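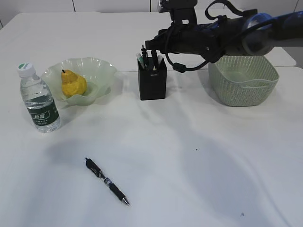

Table cell walk-around, packing room, Drununcombe site
Filled in by Farhad Azimi, second shift, February

I do this one before the line starts and I write too much in the comments, so bear with me. Marks are OK, FIX or ASK. If you're new, read the comments too, they're half the point.

1. Arm and gripper
Joint covers closed, nothing rattling when I push on the bracket: OK
Gripper fingers free of tape and grit: OK
Comment: The gripper was parked right over the pen holder again. Fine for a pick, bad for a rest position, and I'd like it swung back over by the wall when we leave it. People reach for a pen without thinking! I did it myself my first week and got a good telling off.

2. Cable
Loop hangs free, no kinks, clip-on bead tight: OK
Clears the basket rim through the full sweep: ASK
Comment: It cleared every time I ran it slow. At full speed I'm less sure, and I'd like somebody from Zervas to watch it with me before we sign this off. The loop hangs down between the gripper and the green basket, and that's just where the arm travels.

3. Table and cloth
Cloth flat, no folds that could catch a finger: OK
Cloth clean: FIX
Comment: Few little dark specks on the white. Small stuff, but the vision check has been fussy about marks ever since the Prekent update, so please swap the cloth at break. Clean ones are on the shelf under the label printer (the shelf on the left, the other one is rags).

4. Items for the morning run
Pen holder filled, pens standing: OK
Basket empty at start: OK
Bowl with the pear in it, on the left: OK
Bottle upright, cap on: OK
Loose pen laid out at the front, well away from the rest: OK
Comment: The black pen goes down at a slant, the way a person would drop it. Please don't straighten it – I know it's tempting. The bottle counts as one of the items, so don't drink it, and keep your own bottle on the bench by the door.

5. Stop button and floor line
Button pressed and released, arm stayed still until reset: OK
Yellow line readable all the way around: FIX
Comment: It's worn off on the side where the carts turn. I've asked for paint twice. Tape will do for now.

6. Payload and counts
Gripper limit set to 500 grams: OK
Cycle counter read and written down: 737
Comment: Full bottles are close enough to the limit that I weigh one whenever we get a new case. Up to 90 picks between finger wipes, then stop and wipe.

7. People
Everyone on shift has done the reset training: ASK
Second person in the room during teaching: OK
Comment: This is the part of the sheet I asked to have added. Before the cell came in, four of us sorted gift sets by hand and talked the whole time. Now two of us set out items and clear jams, and the other two went over to the Jasemmont orders. My wrists are a lot better, I'll give it that, and I like learning the teaching side. But it gets quiet in there, and when it's quiet you drift, and drifting next to a moving arm worries me more than any loose screw. I'd like us to trade places every hour. We tried it for a while and it helped, then we got busy and it slipped.

Still open from last time: stool with the bad caster, spare key for the control cabinet. Cloth and tape I'll do myself at break. Cable check waits for Zervas, slow speed only until then.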